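Gesico Jewelers Adds In-House Ring Sizing and Stone Inspection

May 4, 2019 - Gesico, the family-owned jewelry retailer, has opened a repair and inspection counter at its Pireck Avenue store. The counter will handle ring sizing, prong repair, clasp replacement and routine stone checks, all of which were previously sent to an outside workshop.

Under the new arrangement, most gold and platinum rings will be sized and returned to the customer in two business days. The former turnaround was nine business days. Rings set with stones along the full band, as well as rings made of tungsten or titanium, are not eligible for sizing and will be assessed individually for exchange.

The counter is managed by Guido Colombo, a bench jeweler who joined the company from Orlandini, a repair workshop that served several retailers in the region.

"Customers are often uneasy about leaving an engagement ring for more than a week," Colombo said. "With the bench in the store, the person who accepts the ring is the person who works on it."

Each item accepted for service will be examined under magnification in the customer's presence. Existing chips, worn prongs and loose settings will be recorded on a written intake form, and both parties will sign the form before any work begins. A copy is kept on file for 28 months.

Basic ring sizing starts at $77 for plain bands in 14-karat gold. Work on platinum is quoted separately. Cleaning and prong inspection remain free of charge for any piece purchased from Gesico, provided the original receipt or account record is available. 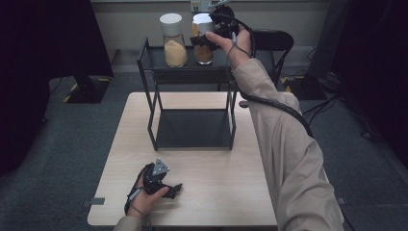 Customers who hold a Gronix protection plan may continue to use it at the new counter. The plan covers prong retipping, rhodium plating and the replacement of side stones lost in normal wear, up to a limit of $1000 per item. Center stones are excluded and should be insured under a separate policy. Plan holders are reminded that an inspection is required every six months to keep coverage in force.

All completed repairs carry a 90-day guarantee on labor.

Nikola Jabłońska, director of store operations, said the company will review demand through the summer. A second counter, intended mainly for watch batteries and bracelet adjustment, is planned for November.

Appointments are recommended for sizing but are not required for drop-off or inspection.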